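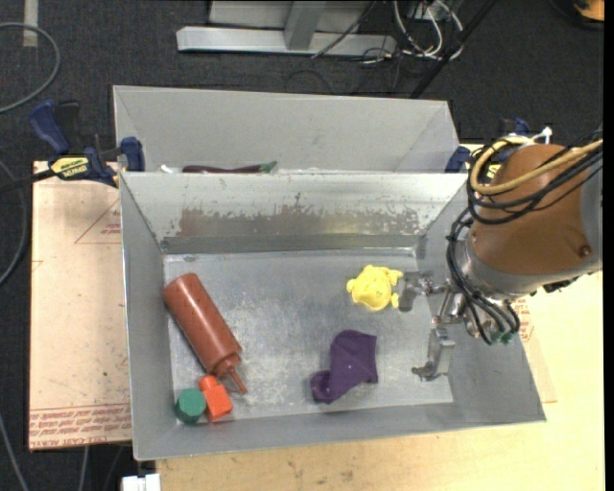

Quoting for custom furniture without crying in the truck
Speaker notes, Geeta Tiwari
Skadwood makers' meet, Gurneck, September 5, 2021

Before starting: check the clicker. If the clicker is dead, ask Fraser to push the arrow key and pretend it was planned.

Slide 1. Title

Say hello. Thank Fraser Shearer for the invitation and for the lift from the station with a half-finished bench in the back seat. I had the bench's seat belt.

Who I am: I make tables, sideboards and the odd bed. One-person shop. I trained under a man who priced everything by looking at the client's shoes. I don't recommend it, although he did retire before I will.

What this talk covers: the piece of paper you send between the first phone call and the first board you cut. There will be no pictures of dovetails. Anyone who came for dovetails can go next door now and I'll take it fairly well.

Slide 2. The Moncrieff sideboard

Tell the story properly, don't rush it, it's the only good one I have.

My first big commission. The Moncrieff sideboard, named after the street, as I never name pieces after clients. Four doors, walnut, long enough that I had to move the band saw to glue it up. I quoted it on the phone. While driving. I said a round number because it sounded like the sort of number a person in charge of her own business would say.

The number did cover the walnut.

Things it did not cover: the second trip to measure, the third trip to measure (they'd changed the floor), the hinges, the delivery, the man I paid to hold the other end, the touch-up after the cat. I worked it out later. I had earned less per hour than the teenager who fed the cat.

Pause here. Let them laugh or wince. Other years it has been mostly wincing.

Slide 3. What a quote is

A quote is a description of an object, with a price attached to that object. If the object changes, you are allowed to look at the price again. That sounds obvious in a room full of people. It is much less obvious in somebody's kitchen when they've made you coffee and are asking if the legs could "just" be a bit more tapered.

Ask the room: who has a word they've learned to fear? Mine is "just." Fraser's is "simple." Take a couple from the floor if they're awake.

An estimate is a different animal. Use an estimate when you don't know enough yet. Write ESTIMATE at the top in letters a person can see without glasses. Then, when you do know enough, send the quote, and say in it that the estimate is dead.

Slide 4. My form, page one

Put the form on screen. Leave it up long enough for people to photograph it.

Go down it:

Name of the piece. Give it one. "Table" gets confusing by your second table.

Overall size, height by width by depth, in that order every time. I once built a bookcase sideways. Well, I built it correctly and it was quoted sideways.

Timber, and the word "solid" or the word "veneered." Say which parts. The back of a cabinet is where friendships end.

Finish. I write the product and the sheen. I use Festard hardwax on tables and I say so, and I say it will mark if you leave a wet glass on it overnight. People will still leave a wet glass on it overnight. Now they'll phone you about it in a slightly different tone.

Hardware, who's choosing it and who's paying for it. If they are choosing it, put a date by which it has to be in your hand. I had a chest of drawers sit finished from May until the leaves came down waiting on handles from a website that turned out to be a man on vacation.

Slide 5. My form, page two

The exclusions. This is the page I'm proudest of and every line on it cost me money.

Removal of old furniture. Stairs. Leveling a floor that isn't. Painting the wall behind. Moving a piano. (Yes. Gurneck. Some of you know the house.)

You don't have to be rude about it. Mine is headed "Happy to talk about, not in the price."

Slide 6. Getting to the number

Slow down here. People write this bit down.

I start with hours. Not the hours I'd like it to take. I keep a notebook with the hours the last ones took, and I read it before I quote, like a drunk reading last night's text messages.

For a plain dining table with a fixed top, my notebook says 53 hours. My gut still says 30. My gut has been saying 30 for years and has never once swept the floor, answered an email or waited for glue.

So: shop hours times shop rate. Then timber, with waste. Then finish, hardware, sandpaper, delivery. Then a line for the things I haven't thought of.

Somebody will ask what the shop rate should be. I don't tell people mine. Work out rent, power, insurance, van, blades, the accountant, and what you need to live on, and divide by the hours you really spend making things people have paid for. That last figure will be smaller than you think. Sit down first.

If the room is friendly, mention the argument with my sister over whether lunch is an overhead.

Slide 7. Waste

Short one. I buy more than I need and I charge for what I buy. Clients who ask why can come and see the stack of short ends under my bench that I'm keeping for small boxes. I've been keeping it for small boxes since I had the shop. I have made one small box.

Slide 8. Deposits

I take a deposit before I buy timber. I used to take it "whenever suits." It rarely suited.

Mine is half on order, and the rest before it leaves the shop. Other people do thirds, with one when the piece is dry assembled. That's good for long jobs and for anybody who likes visitors. I'm told some shops ask for 80 percent up front. I admire them and would like to know what they put in the coffee.

Check what your own local rules say about deposits and cancellations on custom work. I'm a furniture maker. Don't quote me in front of a judge.

Slide 9. Changes

Keep a change sheet. One line for what's changing, one line for what it does to the price, one for what it does to the date. They sign, you sign.

The change sheet has a side effect. More than half the changes disappear when I reach for the pen. The tapered legs go straight again. The hidden drawer was only ever an idea.

Don't use it as a weapon though. If somebody wants the top a finger wider and the boards are already wide enough, say yes and look generous. Write it down anyway.

Slide 10. Saying the number out loud

Say the number and then stop talking. This is the hardest joinery in the whole talk.

I used to say the number and then keep going: but I could do it in ash, but I could leave off the drawer, but I could bring it down a bit. All before the poor client had opened her mouth. One of them told me afterward she'd been about to say yes at the first price. She was very nice about it. I think about her at night.

Practice: have the room turn to the person next to them, say a price, and sit in silence while I look at my watch. It's horrible. Do it anyway. Fraser will groan, ignore him.

Slide 11. When they say no

Some will. Thank them, keep the drawing, put the quote in a folder. A client from the no folder came back to me after two years with the same drawing and a new kitchen. I re-quoted, obviously. Walnut hadn't stood still.

If nobody ever says no, go back to slide 6.

Slide 12. Homework

Dig out your last 3 jobs. Write down what you quoted and what you really spent, hours included. Don't show your spouse until you've had a look yourself.

Blank copies of the form are on the table by the door, next to the sign-up sheet for the steam-bending afternoon. Take one, change it, put your own name on it. Please take my name off it, somebody left it on last time and I got a call about a wardrobe.

Questions

Likely ones:

"Do you charge for drawings?" The first sketch is free. After that, yes, and it comes off the price if they order.

"What about friends?" Same form, same rate, and a decent bottle of something with delivery. The discount I gave my cousin is still discussed at weddings.

"How long is a quote good for?" I put a date on mine. If timber's jumping about, make it a short one.

"Do you do dovetails?" Next door.

Finish in time for Fraser to do the raffle. The mic goes back in the blue bag.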